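Ticket 394 – Grasp width rejected on soft goods, hand-held gripper, home collection
Queue: Koval field support
Status: Closed, procedure updated
Site: Telbridge residential, bedroom set
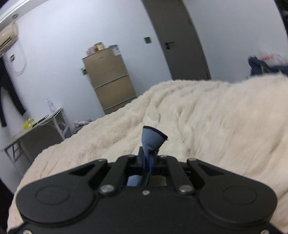 Blue fabric between the inner jaws, over the bed blanket.

Reported problem

The validator rejects a high share of cloth episodes from this site with "width out of range at grasp." Rigid items from the same operator pass. The reporter has already restarted the capture app and swapped the battery, with no change. Request is to loosen the width limit for the site.

Initial response

Limit not changed. The collection rules set one width tolerance for all sites, and a local exception would have to be recorded against every episode it touched. Asked the site for the calibration file, the last rejected batch, and a still from the wrist view during a cloth grasp.

Log

09:10 – Calibration file received. Date field is February, which is inside the allowed interval. Closed-jaw value reads 7 counts above the reference for this tool. Tolerance is 8. Technically a pass, but close enough to the limit to keep in mind.

09:35 – Rejected batch opened. All rejections are on fabric. Failure is at the close event, never at open. Reported width stays above the "closed on thin item" threshold for the whole hold.

09:50 – Still reviewed. Fabric is bunched in the central channel, with the stitched hem up near the top and more of the same fabric lower down inside the channel. The jaws are holding more than a single edge. Rule 4.2 for thin textiles asks for a single edge or corner, two layers at most, gripped at the tips.

10:05 – Asked the operator how cloth is being picked. Answer: push down into the pile and squeeze until something comes up. This is the usual method on the Drukum set, where the rule sheet is older and has no textile section.

10:20 – Asked for a jaw check with nothing in the tool. Site reports lint at the base of the channel. Cleaned with a dry brush. Closed-jaw value is now 2 counts above reference.

10:45 – Requested a short test set: seven grasps by the old method, then the same number by rule 4.2, same cloth, same bed, no other changes.

11:30 – Test set in. Old method: five rejected. Rule 4.2: none rejected. One of the 4.2 grasps slipped during the lift. It was labeled as a failed grasp and kept, which is correct. A slip is a valid episode. Do not delete slips.

11:40 – Site asks if the shaggy blanket should be removed, as long pile can get into the channel. Not required. Household bedding is allowed as a work surface. Check the channel between episodes and clear any fiber before the next start.

13:15 – Site asks if the rejected episodes can be relabeled as "thick item" to save them. No. The item class describes the object, and the object is a thin textile. Relabeling by grip result makes the class useless for anyone filtering on it later. Mark the batch "method not per 4.2" and leave it in quarantine.

13:40 – Privacy check done on the same still, as the room is in view past the tool. No person and no screen content noted. Bags and items left out on furniture are acceptable if no name or address can be read. Reminded the site to turn mail, parcels and medicine labels away from the camera before starting.

Cause

Two causes, one main and one minor.
Main: bundle grasps on thin textiles, carried over from the Buseck and Drukum rule sheet.
Minor: lint in the channel raising the closed-jaw value. Not enough to fail alone, but it used up most of the margin.

Resolution

1. Operator moved to the current rule sheet. Old sheet withdrawn from the Telbridge folder.
2. Channel cleaning added to the start-of-session check, before the closed-jaw reading is taken. A reading taken with lint in place is not valid and must be repeated.
3. Closed-jaw reading to be logged at the start and end of each session. If the two differ by more than 3 counts, stop and open a ticket.
4. For textiles, the operator lifts an edge with the tips first, pauses, then closes fully. No pushing down into the pile.
5. Validator limit unchanged.

Open item

The error text is poor. "Width out of range at grasp" reads like a sensor fault and sent the site to the battery first. Suggested wording: "Grasp wider than item class allows – check grip method and channel." Passed to the validator queue, low priority.

Ticket closed at 16:20. Reopen if the reject rate on cloth goes back up after the next full session.

Related tickets
Closed-jaw value drifts during long sessions
Slip episodes missing from upload
Item class list: where do towels go?
Old rule sheet still showing at Buseck
Wrist view too dark with curtains closed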